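The printer and I are no longer speaking

I bought a new router in February, on the grounds that the old one had taken to having a lie down every evening at 7. The new one is a Favance. It cost more than my first car and has 4 aerials, so that it looks like a beetle that has been turned over.

Setting it up took ten minutes. The laptop was happy, the telly was happy, my phone was beside itself. Then I tried to print a returns label.

The printer is a Botura, and it's old enough to have opinions. It had remembered the previous network with great loyalty and saw no reason to move on. To tell it about the new one, you press a left arrow and a right arrow to scroll through the alphabet, one character at a time, capitals first. My new password had 18 characters in it. I got to the fourteenth before the screen timed out and wished me good morning.

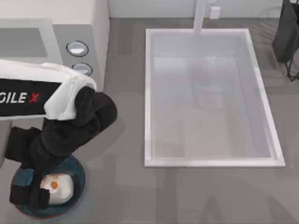 What I tried next

I turned it off and on again. I turned the router off and on again. I moved the printer nearer the router, which meant it lived on the ironing board for most of Saturday. I downloaded the Botura setup program, all 299 megabytes of it, and it searched for my printer with a little animated magnifying glass and reported that I didn't own one. The printer was at that moment warming my elbow.

Then I read the manual. It runs to 163 pages, most of them warnings not to eat the ink in a variety of languages, but near the back there's a line about the printer only working on "2.4 GHz networks". My lovely new router was offering both sorts under one name and letting things choose, and the printer couldn't cope with being given a choice. I do sympathise.
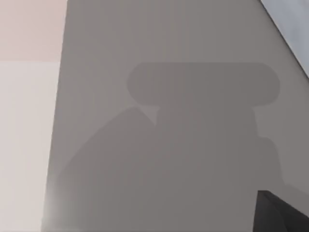

So the fix, if you're in the same boat, is to log in to the router, find the wireless page and split the two bands so each has its own name. Mine are now called Mendoza and Mendoza Slow. Give the slow one a short password while you're setting it (short-ish, please, I'm not suggesting "printer"). Connect the printer to the slow one and leave everything else on the fast one. My laptop can still see the printer from the other side, though I gather some routers keep the two apart and need a box unticking.

The label came out on the second go, with a pale stripe through the barcode. The man at the parcel counter had to type the number in by hand, and gave me a look while he did it. I've ordered a new black cartridge, and it costs nearly as much as the thing I was returning.

Recent posts

Clearing out the Dumport folder, part two
Why is my laptop fan doing that
Three chargers, one socket
A kind word for the USB stick
I have lost the password to my password book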